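Mollwood Workshop Notebook
Disassembly cell, entry 112
February 13, 2019
3 comments | 2 shares

Subject: Protective stop during drive placement, Primex routine

The cell entered a protective stop at cycle 2321 of the drive removal routine. No person was inside the marked area and no injury occurred. The controller recorded a force limit event on the downward move to the fixture tray. The drive was in its blue carrier and held by the gripper when the log entry was written.

The routine was restarted once at 60 percent speed, under supervision, with the open desktop tower left on its side on the table. The force event repeated at the same waypoint. Work was then suspended and the enabling key was removed from the pendant.

The placement point lies close to the tall gray post on the tray. The taught position allows very little clearance on that side, and a small error in grip angle would be enough to bring the carrier against the post. The tray was last re-seated in May, and the waypoint was not taught again afterward. This is an omission in our procedure and is recorded as such.

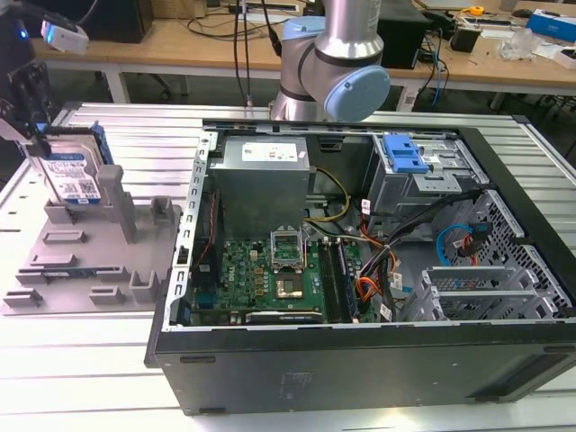

Checks on the printed parts

The Garkeck tool was reviewed next, as its printed rail and carriage are subject to the same inspection rule after any force event. The rule requires a check of the seam where the rail meets the base block, the seating of the carriage, and the four screws in the black wrist mount. The alignment of the rail with the opening in the perforated board is to be confirmed at low speed before the tool is released. 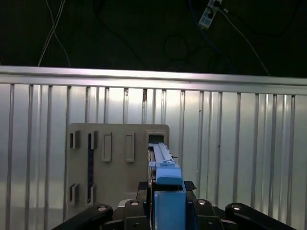

Garkeck tool at the perforated board, wrist view.

Status and actions

1. The cell remains locked out for automatic running. Manual jogging is permitted at reduced speed only.
2. The placement waypoint is to be taught again with an empty carrier, then with a scrap drive.
3. The force limit shall not be raised to clear this fault.
4. The Khương procedure sheet is to be amended so that any re-seating of the tray requires a new taught position.

The cause is listed as probable until item 2 is complete. Grip slip has not been ruled out.

Related entries
Lockout steps for the disassembly cell
Primex routine: change log
Carrier wear, blue type
Fixture tray drawing, sheet 3542

Mollwood Workshop | Contact the cell desk | Back to top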